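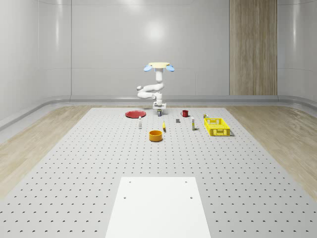 Peer Tutoring Sign-Ups at Heltside College
Project report, Learning Support module
Yhon Cáceres and Leopoldo Cisneros
3/18/24

1. Background
Heltside runs an evening tutoring program out of the Bassey building. Students book a slot with an older student and meet for 40 minutes. Bookings were made on a paper sheet until last fall, when the program moved to an online form. We wanted to know if first-year students use the form and what stops them from booking.

2. Method
We sent a short survey to all 383 first-year students in February. It had six questions, one of them open. We got 89 replies. We also talked to four tutors and sat in on two sessions, one in math and one in chemistry.

3. Results
Most of the students who replied knew about the program, but fewer than half had booked a session. The most common reason given was that the form asks for a topic and they did not know what to write. Several said they were stuck on a whole chapter and could not name one topic. Others did not like being paired with a tutor they had never met.

The tutors told us that some 50 bookings had been made since the start of the term, mainly in the week before midterms. Two of them said they would like to see the student's homework before the session.

4. Limits
Students who already use tutoring may have been more likely to answer. We did not survey the Kolutthorpe campus, which has its own form.

5. Suggestions
Make the topic box optional. Add a place to upload homework. Let students ask for the same tutor again. Leopoldo has drafted a new version of the form, and it is in Appendix B with the survey questions.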